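4. Den Arbeitstisch mit Papier beziehen

Bevor Sie Ihren Stempelkasten Ornine zum ersten Mal öffnen, möchten wir Ihnen ans Herz legen, sich ein wenig Zeit für den Tisch zu nehmen. Stempelfarbe ist wunderbar kräftig, leider auch auf Möbeln!

1. Räumen Sie die Tischplatte frei und wischen Sie sie mit einem trockenen Tuch ab.

2. Rollen Sie das Packpapier der Länge nach aus und lassen Sie es über Nacht liegen, damit es sich schön glatt legt.

3. Streichen Sie das Papier von der Mitte nach außen und kleben Sie die Kanten an der Unterseite der Platte fest.

4. Kleben Sie nun mit Malerband die Felder ab, zuerst die langen Bahnen, danach die Querstreifen. Ein Feld sollte ringsum 2 cm größer sein als Ihr größter Stempel.

Hinweis: Kleine Farbflecken auf dem Papier schaden nicht. Erst wenn es sich wellt, spätestens aber nach 14 Druckgängen, empfehlen wir einen neuen Bogen (Bestellnummer 123).

Vorsicht: Ziehen Sie das Band immer flach und langsam ab, sonst reißt das Papier mit.

Wenn Sie lieber im Stehen drucken, so wie unsere Kursleiterin Wulan Tjoa, stellen Sie den Tisch bitte vorher auf die richtige Höhe ein (siehe Abschnitt 3).
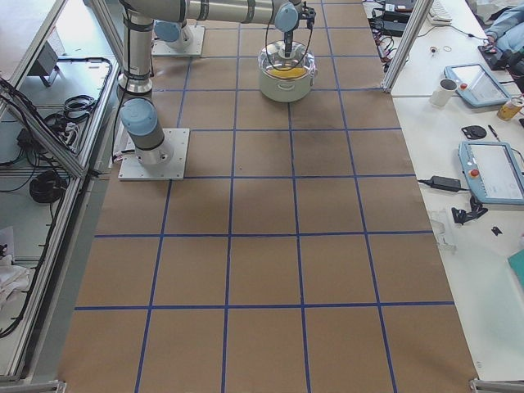 Lassen Sie sich beim Abkleben ruhig Zeit, und legen Sie die Stempel erst bereit, wenn alle Streifen fest angedrückt sind. Weiter geht es in Abschnitt 5 mit dem Anrühren der Farbe.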